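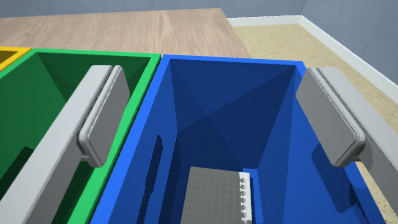

Cudmont Household Recycling Program
Progress report to the Bristov Fund
April 7, 2025

Period covered: the second grant quarter, through the end of March.

Summary

The curbside sorting service now reaches 1218 households in Cudmont, up from 844 at the end of the previous quarter. The increase comes almost entirely from the Nenus side of town, where pickup started after the road work finished. We are on schedule for two of the three goals in the grant agreement. The third, the apartment building rollout, is behind.

Collection

Pickup runs every other week on all routes. The Isah route was split in two because the truck was filling up before the last streets. Since the split there have been no missed streets on that route. Missed pickups elsewhere were mostly blocked alleys, and we went back for those the next morning.

Contamination is still the main problem. Food containers with food left in them are the most common item pulled at the transfer station, followed by plastic bags and garden hose. We changed the tag left on rejected loads so that it names the item and gives the phone number. Calls to the office went up after that, and so did repeat problems at a few addresses. We don't yet have enough months of data to say whether the tag is helping.

Apartment buildings

We planned to have service in 30 buildings by the end of March. Service has started in fewer than half of them. Owners have been slow to sign the access form, and several asked for changes to the insurance wording. The new wording was approved by the city attorney's office in the last week of the quarter and has gone out to all remaining owners. We now expect to finish this goal one quarter late.

Outreach

The mailer went out in English and Spanish. We held four evening meetings, two of them at the Nenus branch library. Turnout was low at the first and better at the rest – most questions were about glass, which we still do not take. Roughly 200 residents have signed up for text reminders.

Budget

Spending is slightly under plan. Fuel came in higher than expected, but the driver position on the second Isah route was open for five weeks, and the unspent wages cover the difference. We ask to carry the balance into the next quarter for printing. No other changes to the budget are requested.

Next quarter

Finish the access forms and begin service at the remaining buildings.
Repeat the load audit at the transfer station.
Get a price for glass collection from two haulers.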